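# Why does a whiteboard wipe clean?

I got this question from my neighbor Busisiwe Nel, who is nine and draws horses on everything. She wanted to know why a marker picture comes off a whiteboard with one swipe, but the same horse on her bedroom wall got her in trouble for a week.

So let's start with paper. Paper feels smooth, right? Look at it under a microscope and it's a big messy tangle of tiny plant fibers, with gaps all over the place. Ink soaks down into those gaps and stays there. Painted walls can have tiny holes too (sorry, Busisiwe).

A whiteboard is sealed. The top is so smooth that ink has almost nowhere to go, so it just sits there!
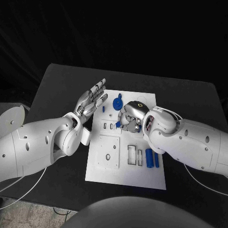 *A white board lying flat on a dark gray table.*

The marker matters too. Dry-erase ink has color, a liquid that dries up fast, and something slippery and a bit oily. When the liquid dries, the slippery stuff keeps the color from grabbing on. You're left with a thin skin of color that rubs right off.

Permanent markers have a sticky ingredient instead, and it holds the color tight.

Want to try something? Ask a grown-up first. Draw a dot on an old china plate with a dry-erase marker and one on scrap paper. Wait a minute, then rub both with a tissue. Which dot is still there?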